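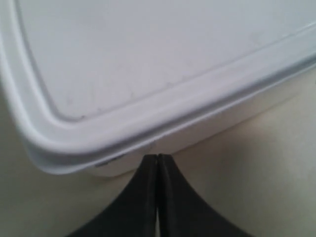 Galham Community Help
Robots and Small Automation > Setup and Maintenance

Gripper fingers slip under the rim when opening lidded storage containers

Posted by drandley_cell_tech
2024-08-26

Our facility operates a single robot arm at a bench in the Drandley packing room. Its task is to loosen the snap-on lid of a white plastic storage container at one corner, so that an operator can remove the lid and fill the container. The gripper has two curved black fingers with narrow tips and a wrist camera mounted behind them.

The cell ran without difficulty from February until the fingers were replaced this month. Since then, the tips reach the correct corner but slide down the side wall when the arm begins to lift. Of the last 142 containers, 18 had to be opened by hand. The program has not been changed. The wrist camera was removed during the finger replacement and put back in the same bracket.

Please advise whether the camera should be calibrated again first, or whether the fault is more likely to be in the fingers themselves. The maintenance sheet supplied by our integrator does not cover this case.

3 replies

tretley_maintenance

Please check the fingers before the camera. A camera error would normally cause the tips to arrive in the wrong place, and your post states that they reach the correct corner.

The following order is used at our site:

Stop the cell and lock it out according to your site procedure.
Remove both fingers and clean the mounting faces. A small chip or a trace of old thread compound will tilt a finger enough to matter at the tip.
Refit the fingers and tighten the screws evenly to the value in the gripper manual.
Close the gripper at low speed and confirm that the tips meet evenly.
Measure the distance from the flange to the tip and compare it with the tool length stored in the controller.

The last item is the one most often missed. Our replacement set was 2 mm longer than the original set, although the part number was the same. The stored length was wrong from that day on, and the tips sat too low against the wall to catch the rim. Once the tool length has been corrected, teach the contact point again on one container at reduced speed. Keep a dated copy of the old values.

Where the camera has been taken off its bracket, calibration should also be repeated. It should be done after the mechanical work, as any later change to the fingers will require the tool point to be checked again.

chan_bench_4

We had slipping too and reduced the lift speed. It improved. We did not look into it further. You may also wish to wipe the tips with a dry cloth at the start of each shift.

galham_forum_support

The reply from tretley_maintenance is consistent with the guidance on this site and has been marked as recommended. Two additions are offered.

First, a white lid on a pale bench gives the camera very little contrast at the lower edge of the container. If calibration is repeated, members are advised to do so under the lighting used in production, with any nearby window covered. A dark mat under the container is an acceptable remedy where the edge is found unreliably.

Second, reducing the lift speed may hide an incorrect tool length and is not recommended as the only measure. After the repair, run 9 containers in sequence at reduced speed with an operator at the stop button before returning the cell to normal service.

This topic remains open for further replies.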